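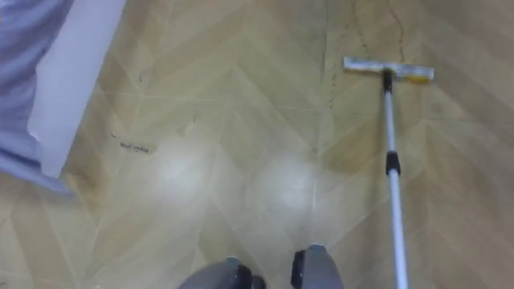
Visit to the Prilau family mediation centre

Two of us from the practice, Elis Gittins and I, spent a day in March at the mediation centre in Prilau. The purpose was to see how the centre handles intake, financial disclosure and the drafting stage in separation cases, and to compare this with our own procedure. Our host was Sille Ketilsson, who manages the case lists.

Intake

The centre takes referrals from solicitors and direct applications from couples. Each party is seen alone before any joint meeting is booked. The separate meeting lasts up to an hour and covers safety, the children's present arrangements, any court proceedings already issued and the party's understanding of what mediation can and cannot settle. The mediator records a decision on suitability on a single sheet. If the case is unsuitable, both parties receive the same short letter, which gives no grounds. Elis asked whether the lack of grounds led to complaints. Sille Ketilsson said it led to telephone calls, which the office answers from a fixed script.

We do our own screening by telephone in most cases. The Prilau mediators regard this as second best, and they will use it only where a party lives abroad.

Financial disclosure

Disclosure is held in Ondard, a document system the centre has adapted for its own forms. Each party uploads statements, valuations and pension figures to a closed folder. The folders are opened to the other side at the same moment, once the mediator has checked that both are complete. We were shown this on a test case. The check is manual and follows a list of nine headings, the last of which is debts owed to relatives. According to the centre, that heading causes more delay than pensions, as there is often no written loan agreement.

A party who leaves the folder incomplete gets one reminder. After that the joint meeting is postponed and the fee for it remains payable. We have no equivalent rule and should consider one.

Joint meetings

We did not sit in on a live meeting. In the afternoon we watched a training session led by Van Acker, the firm that supplies the centre with its outside trainers. Two trainees worked through a dispute over a jointly owned house, using the shuttle method, with the parties in separate rooms. The trainer stopped the exercise whenever a trainee carried a message in words other than those agreed with the party. This happened often. The written record kept by each trainee was compared line by line afterwards.

Most cases at the centre need around eight hours of joint time, split over several meetings. Shuttle cases take longer and are priced separately.

Drafting

When terms are reached, the mediator prepares a summary of the proposals and an open statement of the finances. Neither is binding. Both go to the parties' own solicitors, who draft the order. The centre used to send these in a house format and has moved to one agreed with Halterer, the largest local firm of family solicitors. Paragraph numbers now match those of the firm's draft order. Elis took a blank copy of the new format and will circulate it with the suitability sheet.

Points to follow up

Wording of the unsuitability letter. Fee rule for postponed meetings. Whether Ondard can be set to release both folders without a manual step, which Sille Ketilsson is checking with the supplier.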